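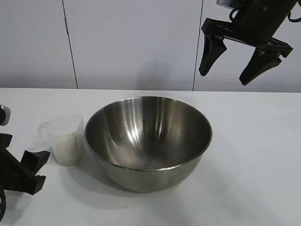
A stainless steel mixing bowl and a small translucent measuring cup on a white tabletop.

Lekisow Adds Line Scan Profile Sensor to Its Inspection Range

December 16, 2019

Lekisow has announced the release of the Nitilik, a laser profile sensor intended for the inspection of parts on moving conveyors. The sensor will be available to system integrators in January through the company's existing distribution partners.

The Nitilik measures height, width and surface profile as parts pass beneath it. It is supplied fully calibrated and delivers its results in millimeters over a standard Ethernet connection. The sensor has a measuring width of 300 millimeters and records up to 1000 profiles per second at full width. Higher rates can be reached when the measuring window is reduced in software.

According to Lekisow, the new model was developed in response to requests from manufacturers of castings, molded parts and packaged goods. Many of these customers run mixed production on one line and need to change inspection settings several times in a shift. The Nitilik stores up to 30 inspection jobs in its internal memory. A job may be selected from the operator panel or by a signal from the line controller, and no separate computer is required during production.

"Our customers asked for a sensor that their own maintenance staff could replace and put back into service," said Ye-ji Ra, product manager for industrial sensors at Lekisow. "The mounting plate holds the alignment, and the settings are loaded from the unit that was removed or from a backup file. The line can then return to production without a visit from our service department."

The housing is sealed against dust and water spray. Two window materials are offered, glass and a scratch-resistant plastic for plants in which glass is restricted. The complete unit weighs 1365 grams without cables.

Before the release, the sensor was tested at Kozłowski, a supplier of cast pump housings, where it was installed ahead of a machining cell. The sensor checked the height of the sealing face on each housing and passed the result to the cell controller, which directed rejected parts to a separate conveyor. Kozłowski has ordered additional units for its second casting line.

Integration software for the Nitilik has been prepared jointly with Wurero, a developer of machine vision tools. Current users of the Wurero package will be able to add the sensor as a new device after installing the next update. Existing inspection programs do not need to be rewritten, although Lekisow recommends that tolerance values be checked again after the change of sensor. A programming library for customers who write their own applications is included with each unit.

Training sessions for integrators will be held at Lekisow's application center. Registration forms and the technical data sheet may be requested from the sales department.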